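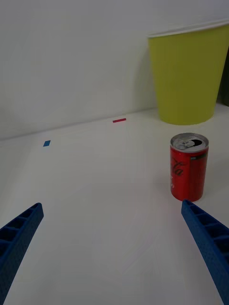
Campbell open day recordings: README

Hello, and thanks for downloading this! I'm Lindiwe Zulu, I look after the small arm at Grikside, and this folder holds what we recorded when we took it to the open day at Campbell in August. It's a modest set (100 recordings, all of picking things up from a tabletop and putting them down again) but I'm fond of it, and a few people who came along asked if they could have a copy.

What we were doing

We ran the arm for 5 hours with a short stop for lunch. Visitors could either watch Ksawery Kurek drive it or have a go themselves, and most of them wanted a go, obviously! The objects were everyday bits: small drinks cans, paper cups, that sort of thing. The job was to get the fingers either side of something, close, lift, move it across and let go. It sounds dull written down. It was anything but dull with a row of nine-year-olds shouting "left, LEFT" at their dad.

Raed Nassar did the talking and I mostly sat on the floor with the laptop, so if you hear that I missed the good bits, that's true.

What's in the folder

One subfolder per recording, numbered in the order we made them. In each you'll find the video from the wrist camera, the joint readings, how far open the fingers were, and a short text note saying who was driving ("staff" or "visitor", no names). The whole lot comes to 805 MB unzipped.

The wrist video looks out between the two blue fingers, so they're in view at the bottom. I've left them in and not cropped anything. If your code wants a clear view of the table you'll have to mask them yourself, sorry.

Things to know before you use it

Visitor recordings are messy. People overshoot, stop to laugh, open the fingers when they meant to close them. I kept all of that, and Sizwe Coetzee has already told me off for it, but I think the wobbly ones are the best part.

Recordings 2 and 41 end early (I leaned on the stop button, both times). The joint readings are fine up to that point.

There's no sound anywhere. We switched it off so that we wouldn't be taking home other people's conversations.

The notes were typed in a hurry and there are spelling mistakes. "Cna" is can.

Loading it

The little script called peek.py plays a recording with the finger opening drawn underneath. Kagiso Hlongwane wrote it on the train home and it works on my machine and on his. Anything older than last year's version of our Halell tools will complain about the file headers, so update first.

Using it

Do what you like with it for teaching or research, and please mention Grikside if you show it to anyone. If you find a broken file, write to me with the recording number and I'll have a look.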